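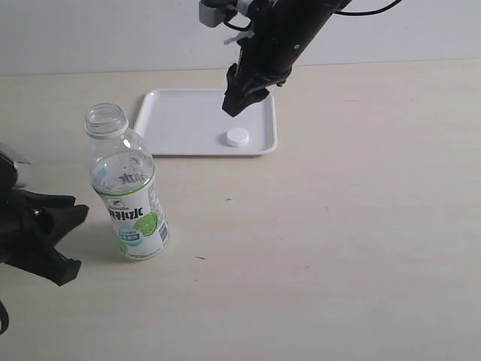
瓶盖该有个地方待着

先说结论，赶时间。瓶盖拧下来，放进托盘里。别放桌上，别攥手里，别塞口袋，更别倒扣在键盘旁边。放托盘里。就这一句，下面全是为这一句吵架。

起因很小。上个月我在Vitia上写了一小段，说一张公用的桌子上最该有的东西是一只浅托盘，专门收瓶盖、回形针、隐形眼镜盒这类一转眼就没了的东西。编辑给了豆腐块大的版面，我以为没人看。结果来信比我写旧书店关门那篇还多，一半骂我矫情，一半骂我啰嗦，还有一位很认真地问，托盘多少钱，在哪买。

那就展开写。字数给得宽，我也不客气了。

瓶盖这东西，命不好。它是整瓶水里唯一一个你必须先拿掉、又必须再装回去的零件。瓶身有手拿着，标签粘在瓶身上，水在里面。盖子呢？拧下来那一秒开始，它就没有归属了。你另一只手要接电话，要翻页，要扶孩子，要签字。盖子就随手一搁。随手一搁，四个字，我后半辈子的火气都在这四个字里。

随手搁的地方我见过太多。窗台。暖气片上面。打印机的出纸口（真的，第二天有人打印合同，合同中间鼓一个包）。别人的本子上。椅子扶手。花盆里，插在土里，像个小蘑菇。还有搁在自己大腿上的，一站起来，滚了。

滚了这件事要单独讲。瓶盖是圆的，边上一圈细棱，你以为有棱就不滚，照滚，而且滚的路线很刁，先直走，然后拐弯，然后钻柜子底下。柜子底下的瓶盖你捡不捡？捡了，你还往瓶口上拧吗？我不拧。那瓶水就敞着口了。

敞着口的瓶子，站在桌上。半瓶水，或者一个底儿，谁也不敢动它。喝吧，不知道放了多久。倒吧，万一人家还要。于是它就站在那儿，站一个上午，站一个下午，旁边的人打字都缩着胳膊肘。我觉得一个敞口瓶子占的面积不能按瓶底算，要按它倒下去以后水能流到的范围算。这么一算，一张桌子就没了。

所以你看，我在乎的是盖子，怕的是瓶子。 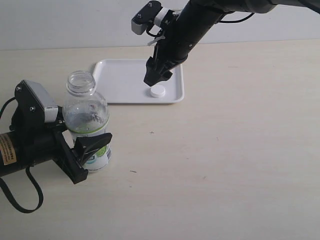
托盘为什么管用，我想了很久，后来觉得道理很土：它有边。

一圈矮矮的、往上翘的边，四个角磨圆。就这么点高度，瓶盖滚到那儿就停了。桌子没有边，或者说桌子的边在你最不想让它在的地方，再过去就是地板。托盘等于在桌子里面又划了一块，告诉你东西到此为止。

有人来信说，那我用碗行不行。行，但是碗太深，放进去就看不见了，看不见等于没有，最后碗底攒一层，瓶盖、干掉的橡皮、一枚不知道哪国的硬币。杯子更糟。杯子里放瓶盖，十个人里总有人往里倒水。盒子带盖的，那完了，多一个盖子要管。

浅的好。浅到你坐着不用伸脖子就知道里面有什么、没有什么。

颜色也吵过。有位读者主张用深色的，说白盖子放白托盘里看不清。我反对，我喜欢白的。白盘子里放白盖子，看得清的，盖子自己有影子，侧面那圈棱也有影子。而且白盘子脏了你马上知道，深色的脏了半年你还在夸它耐脏。耐脏是个骗人的词，耐脏就是脏了不告诉你。

材质我不挑。塑料的就很好，轻，掉地上不碎，水龙头底下一冲就完事。Piline家出过一款，长方的，我买了两只，一只放家里一只放单位，用到现在。不是广告，他们家的抹布我就不喜欢，太厚，拧不干。

陶瓷的我也有一只，朋友送的，漂亮，瓶盖丢进去"当"一声，整个屋子都抬头。开会的时候用不了。

说到开会。我在Videll待过几年，做校对，那是一个开会很凶的地方，一坐一长条，人手一瓶水，全是一样的水。一样的瓶子一样的盖子，会开到一半就分不清谁是谁的了。有人在瓶身上写名字，有人撕标签角，有人靠位置记，一起身倒咖啡回来就乱。散会以后桌上什么样子呢，瓶子高高低低，盖子东一个西一个，有的瓶子戴错了盖子，有的盖子没有瓶子。行政的姑娘一个一个配，配到最后总要多出来几个盖子，永远是多，我到现在也没想通为什么会多。照理说应该正好。

当时我提过，桌子中间放几只托盘，盖子统一放。被否了。理由是"不卫生，盖子混在一起"。好，这一条我认，确实是个问题，我后来改了主张：公用桌子，一人一只小的，或者喝的时候干脆别摘下来太久，喝完拧上。托盘是给那些手头正忙、盖子一时半会儿拧不回去的人准备的。一个托盘里最好只有一个盖子。放两个就开始猜了。

这也是我跟那些收纳书最大的分歧。收纳书爱讲"归类"，盖子跟盖子放，夹子跟夹子放，最后你得到一满盒盖子，一满盒夹子，非常整齐，非常没用。谁需要一盒瓶盖？瓶盖只有一个用处，就是盖它那个瓶子。把它跟别的瓶盖放在一起，是把它跟亲生的瓶子拆开。归类归错了方向。应该按"接下来要一起用"来放，瓶子在哪，盖子就在瓶子旁边的托盘里，隔着一拃的距离，抬手就到。

Ottmar Gerlach在他那本薄册子里有一段讲厨房台面的，我抄一下大意：台面上的东西分成等你的和你等的，等你的东西要放在手边，你等的东西要放在眼前。水烧开是你等的，锅盖是等你的。我读到这里拍了桌子。瓶盖就是等你的东西啊。它什么都不干，就等你喝完那一口。

（他那本册子后半本讲刀架，很闷，可以不看。）

再讲桌子。

我对桌子的要求跟别人不太一样，我要空。木纹淡一点，颜色浅一点，靠墙放，墙最好是白的，墙上什么也别贴。很多人受不了，说像没装修完。可是你在这样一张桌子上放一只托盘一瓶水，你自己就知道今天要干什么。东西少的时候每样东西都有脸。东西一多，全是后脑勺。

我母亲的饭桌是反例。饭桌靠墙那一侧，常年有一条"边境"，药盒，酱油，老花镜，去年的挂历，半包瓜子，瓜子上面夹着一个衣服夹子，衣服夹子是从阳台借的，阳台上就少一个。吃饭的时候大家往外坐一点，边境就往前推一点。过年的时候它能推到中线。她每次都说吃完就收，吃完她去洗碗了。我跟她讲托盘，她第二天就买了一个，很大，放在边境上，把所有东西装进去，然后在托盘前面又长出来一条新的边境。

所以托盘不能大。我必须把这句话写得凶一点：托盘不能大！大托盘就是小桌子，人看见小桌子就想往上放东西。我自己的标准是，放下一瓶水的底再加一只手掌，差不多就行了，再大就该退货。

11月那次去Midtbø，算是见到了正确用法。那是个小旅馆，冷，走廊有股羊毛味，每间房桌上都有一只托盘，里面什么也没有。我一开始以为是服务员忘了放东西，去前台问，Åsmund Wallin（老板，前台也是他，早饭也是他）说没忘，就是空的，给你放东西的。我说放什么，他说你口袋里有什么。我掏出来，一把钥匙，一个喉糖纸，一个瓶盖。瓶盖是火车上那瓶水的，瓶子早扔了，盖子在口袋里跟我坐了一路车。

他给我结账的时候也没多说一句。我倒是记了很久。以前住旅馆，托盘里总是塞得满满的，茶包，糖，小勺，一张卡片告诉你茶包和糖是免费的，你的钥匙没地方放，只好放电视机上面，走的时候就忘在电视机上面。空托盘才是给客人的，满托盘是给老板自己看的。

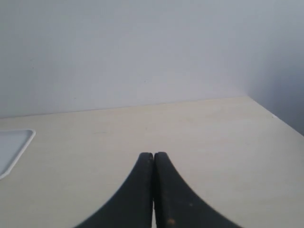 好，反对意见。来信里有几条像样的，我一条一条回，写得快，可能得罪人。

第一条，"喝水就喝水，哪来这么多规矩"。

我懂这个心情。我也烦规矩。但是你想想看，没有托盘的时候你难道没规矩吗，你的规矩是"先找个地方放，待会儿再找"。找，也是一道手续，而且是最贵的那道。我宁可花半秒钟把盖子放进托盘，也不要趴地上拿尺子去够柜子底。你管前面那个叫规矩，后面那个叫自由？

第二条，"直接买那种盖子连在瓶口上的"。

可以。有的瓶子盖子掀开还挂着，或者吸嘴的，一按就出水。我试过。挂着的那种喝起来戳脸，往左戳左脸，往右戳鼻子，倒水的时候水顺着它流到虎口上。吸嘴的好一点，就是难洗，吸嘴缝里那点东西我不想描述。你要是用得惯，恭喜，这篇文章跟你没关系，你可以翻到后面看棋谱。

第三条，"自己带保温杯"。

我带。保温杯也有盖子，比瓶盖还大，还有一圈胶垫，胶垫上有水，往桌上一扣就是一个圆印子。木头桌子上的圆印子你擦得掉？保温杯的盖子更该放托盘。这条意见其实是来支持我的，谢谢。

第四条，最长，一位读者写了3页纸，主旨是说我在拿小事装大事。世界上那么多事情，你写瓶盖。

这条我想了两天。

我的回答是，大事我也写过，写不过别人。瓶盖我写得过。而且我不觉得小事要靠装才能变大，一个人一天喝几瓶水，摘几次盖子，找几次，恼火几次，加起来就是一天的脾气。脾气攒到晚上，回家，为了另外一件也很小的事跟家里人拌嘴。我不敢说是瓶盖闹的，但我也不敢说不是。

第五条，有人讲手感，说他喜欢把盖子捏在手里转，转着转着思路就出来了，放托盘里就没得转了。这个我不反驳，我羡慕。你转你的，转完放托盘。

还有一条不算反对，是提问：盖子放下去的时候，口朝上还是口朝下？

啊，这个问题好，我家里为这个吵过。

口朝下，也就是平顶朝上，样子正，像它还盖在什么东西上面。稳，不晃，拿的时候手指一捏棱边就起来。缺点，里面那一圈碰到盘底。你的盘子干净吗？口朝上，里面不碰盘子，可是灰往里落，而且看着像个小碗，总有人往里弹烟灰。我年轻时候坚决口朝上，觉得卫生。现在改了，改成朝下，条件是托盘天天洗。托盘不洗的人请继续口朝上，然后反省。

天天洗不费事。水冲，手抹一圈，沿着那道翘边抹，四个角用指肚转一下，立起来控水。比洗杯子快。我是晚上洗，第二天早上它是干的，摆回桌上那个位置，桌子就算开张了。

摆的位置也讲究一下。别贴着桌沿，贴桌沿等于没摆，袖子一带就下去。往里推，推到快靠墙，但别顶着墙，顶着墙后面那条缝会积灰，而且拿的时候指头伸不进去。瓶子放在托盘前面一点，偏一点，你习惯用哪只手就偏哪边。我是把瓶子放左边，右手拧盖，右手放盖，左手拿瓶。左撇子反过来。听上去像废话，你试两天就知道不是费话。

试的时候注意一件事，别把瓶子也放进托盘里。很多人一有托盘就兴奋，什么都往里请。瓶子进去以后，盖子就只能挤在瓶子后面，你得先拿瓶子才看得见盖子，绕。再说瓶子高，托盘浅，瓶子一碰倒，那道矮边能拦多少水？拦不住几口。瓶子站外面，盖子躺里面，各待各的。

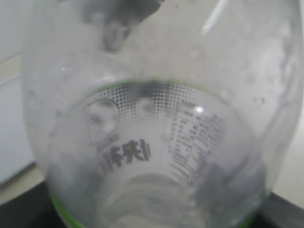

Vitia 总第38期 · 第11页

接着说瓶子。空瓶子，或者快空的瓶子。

我有个毛病，喝完了不马上扔，拿起来隔着瓶子看标签的背面。准确讲是看对面那张标签透过来的样子，字全是反的，大字还能猜，小字就成了花纹。营养成分表反过来读，一行一行，像某种很严肃的外语。小时候在长途车上干这个，能干一路。现在会议太长的时候也干。

标签值得骂几句。一张绕着瓶子的纸，正面要好看，所以大字给了正面，真正有用的全挤到侧面去了，越往下越挤，挤到最底下密密麻麻一段，字小得跟芝麻末似的，还跟着瓶子拐弯，你得转着瓶子读，读到一半忘了从哪转起的。我眼睛还行，我母亲的眼睛就不行，她喝什么全凭颜色，绿边的是这个，蓝边的是那个。厂家改一次颜色她就骂一个月。我觉得她骂得对。

我的提议：把"打开后怎么放、多久喝完"这种话印到大字那边去。好看可以让一让。瓶子到我手里已经买下来了，不用再哄我。

然后就是敞口的问题，前面说过一嘴，这里补足。瓶子敞着，时间一长，里面会不会怎样，我不是搞这个的，不乱讲。我只讲人的反应。一个没有盖子的瓶子，哪怕盖子就在旁边托盘里，人看它的眼神也不一样：盖子在托盘里，说明主人还要回来；盖子找不着，说明主人走了。清桌子的人就靠这个判断。我在单位说服过清洁的大姐，她现在的规矩是，盘里有盖，瓶子不动；盘里没盖，收走。执行得非常严，有一回把我自己的收走了，因为我那天把盖子揣兜里下楼取件。活该。

这个信号我觉得比便利贴好。便利贴写"还在喝"，写的人下班了，便利贴还在喝。

扔的时候盖子拧不拧回去，也有人问，各地收法不一样，按你们那儿贴的告示来，我不掺和。我只求一件，别把盖子单独留在桌上，瓶子走了盖子还在，最难看。要走一起走。

写到这里发现还没回那位问价钱的读者。便宜，比一顿午饭便宜。别买贵的，贵的你舍不得放瓶盖，会拿来放戒指，放香薰，放一颗从海边捡的石头，那就成供桌了。供桌也占地方。还有别买一套的，大中小套着卖，小的有用，中的凑合，大的你看我前面怎么骂的。

不买也行。家里找找，月饼盒子的内托，外卖的浅盘（洗干净！），相框玻璃碎了剩下的那个底，有边就行。我见过用旧抽屉隔板的，木头毛边，扎手，不推荐。见过用鞋盒盖子的，能用一阵，沾两次水就软了，角先塌。真要用纸的，垫层塑料。

再说孩子。有个小学老师写信来，说班里每天放学能扫出一簸箕瓶盖，问托盘行不行。我不知道，我没带过一个班。我猜一人一只不现实，课桌就那么大，还要放铅笔盒。也许桌角粘一圈什么，能拦住一个盖子就够。或者让他们喝完拧紧再说话，可是孩子喝水哪有喝完再说话的，都是含着一口就要讲。老师您试了以后再来信，我真想知道，我在在这儿等。

编辑催了。还有几句零碎的，排不进前面，堆在这里。

瓶盖下面那个圈，拧开以后留在瓶颈上的，别去抠。抠下来就又多一样没地方放的东西。

托盘不要铺垫布。垫布吸水，盖子沾了毛，毛进嘴。

托盘可以借给别人，瓶子不行。

开车不要放托盘，杯架旁边那个浅坑就是托盘，前提是你把停车票清掉。

出差带不带？我带过一次，包里多一片硬的，过安检被拿出来看了半天，后来就不带了，用酒店的肥皂碟。肥皂放哪？肥皂放肥皂纸上。这条家里人很有意见。

有人说他们办公室统一配了，一次订了2,000只，全公司发。这我就有点慌，我没想搞成运动。发下来的东西没有人当自己的东西用，过几个月去看，大概都在柜子顶上摞着，最上面那只里放着一个瓶盖。自己想要的人自己去拿一只，别发。

再有，喝水的时候坐下来喝。站着喝一定会把盖子攥在手里，攥着就忘了，忘了就洗手，洗手就放水池边，水池边一滑，下水口。这条路线我走过不止一回，每一步都清清楚楚。

最后是那只陶瓷的，朋友看到上期的小文章，打电话问我为什么不提他送的。提了，前面，"当"一声那只。现在放在门口，放钥匙，进门"当"一声，全家都知道我回来了，也不算坏用法。

下期不写瓶盖。下期写抹布，主要写为什么太厚的拧不干，Piline的人如果看到，欢迎来信，别寄样品，没地方放。

24/04/2019 交稿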